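Second month of collecting

I said I'd write something once we got past the first batch, so these are my notes from February.
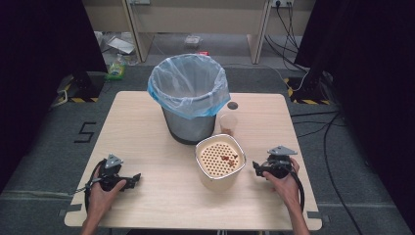 We're up to 808 recordings, of which 606 are good enough to train on. Most of the rejects are my fault. I start moving before the recording has properly begun, or I drift too far to one side and the last part of the task is lost. Zorica goes through everything at the end of the day and she is strict, which I complained about at first and don't any more.

The job at the moment is tidying up after tea. It sounds dull and it is, but there are more ways of doing it than I expected. Haris works quickly and finishes everything with his right hand. I stop and think halfway through, and the model learned that as well -- it would pause over the table for 3 seconds and then carry on. We had to throw out a run of my early ones to get rid of it.

Sheldon wants us to change the starting positions more often. Until now we had been putting things back more or less where they were, and the first trained version fell apart when he shifted everything by a hand's width. So now we move things between takes, and whoever isn't recording chooses where they go.

My wrists ache after a long session. Arben says to swap every hour, and we mostly do. Next we try the same task at Cavbridge, with different tables and worse light, and I'll post again when I've seen how many of those Zorica keeps.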